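How to Sort and Reset a Spice Shelf

Most kitchens have more spices than they use, and most of them are stored in the wrong place. This page covers emptying the shelf, deciding what to keep, cleaning the jars, and putting everything back so you can find it. Set aside an afternoon. You will need a clear table, a damp cloth, a dry cloth, a marker, labels, and a small funnel.

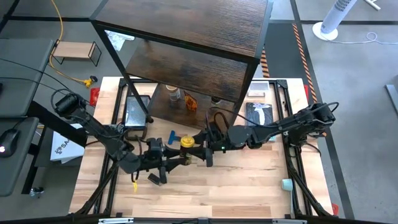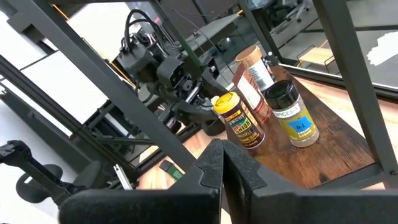
Step 1. Take everything out

Empty the whole shelf, including the back row. Check the other places spices end up: the drawer by the stove, the baking cupboard, the door of the fridge. Put it all on one surface before you start making decisions. If you work shelf by shelf you will miss duplicates.

Wipe the empty shelf with warm water and a drop of dish soap. Let it dry with the door open while you do the rest. Ground spices clump if they go back onto a damp shelf.

Step 2. Group by type

Make these groups:

Whole spices (peppercorns, cumin seed, cloves, cinnamon sticks)
Ground spices
Dried herbs
Blends and shaker seasonings
Salt and sugar
Baking items (vanilla, food coloring, sprinkles)

Combine duplicates only if both are still good and both are the same thing. Sweet paprika and smoked paprika look alike in the jar and should stay apart. The same goes for hot and mild chili powder.

Step 3. Check what is still good

Old dried spices rarely make anyone sick. They lose flavor. The date on the package is a guide, and your nose is a better one.

For ground spices, shake a little into your palm, rub it with a finger, and smell it. If the smell is faint, it won't do much in a pot. For dried herbs, crush a pinch. Color helps too. Parsley and dill that have gone from green to tan are finished.

Whole spices last longer. Crack one seed or scrape the surface of a nutmeg before you judge it. An old peppercorn can smell of nothing until it is broken.

Throw out anything with webbing, small insects, or mold, and check every package that stood next to it. Paprika and chili powder are the ones that most often attract pantry beetles.

Blends go by their weakest part. A blend with garlic or onion powder in it pulls in moisture and turns into a brick. If a few taps break it up and it still smells right, keep it. If you need a knife, let it go.

Step 4. Wash and dry the jars

Soak empty glass jars in hot water for a few minutes and peel the labels. For glue that won't come off, rub in a little cooking oil, leave it, and wash again.

To be sure the jars are dry, stand clean glass jars (no lids) on a baking sheet and put them in a cold oven. Heat it to 235 degrees Fahrenheit, turn it off, and leave the jars inside until the oven is cool. Use only jars meant for heat, such as canning jars. Let thin or decorative glass dry on a rack overnight. Plastic shakers should be air dried too.

Step 5. Refill and label

Fill with a funnel, or a piece of paper folded down the middle. Leave a small gap at the top so the spice can move when you shake it.

Write the name and the month you opened it. "Cumin, June" is enough. Put the label on the side if the jars stand on a shelf and on the lid if they go in a drawer. I use plain Vukora labels because they come off in warm water, but masking tape works.

If you keep a store-bought shaker, leave it as it is and write the month on the bottom.

Step 6. Put them back

Heat, light, and steam are what ruin spices. Directly over the stove is the worst spot in the kitchen. A cupboard one or two doors away is fine.

Pick out the 8 jars you use most and put them in front at eye level. Behind them go the rest, with the taller jars at the back. I like a small step riser for the back row. Mine is a Comska with 3 levels, and it fits a standard cupboard without trimming. Baking items can go on a higher shelf.

Alphabetical order works if you have a lot of jars and everyone in the house will stick to it. For a smaller set, grouping by use is easier to keep up.

Keeping it that way

Buy small amounts. A large bag of ground coriander costs less per ounce, but most of it will be stale before you reach the bottom. Never shake a jar over a steaming pot. Measure into a spoon first and close the lid.

Go through the ground spices again in 7 months. The whole ones can wait longer.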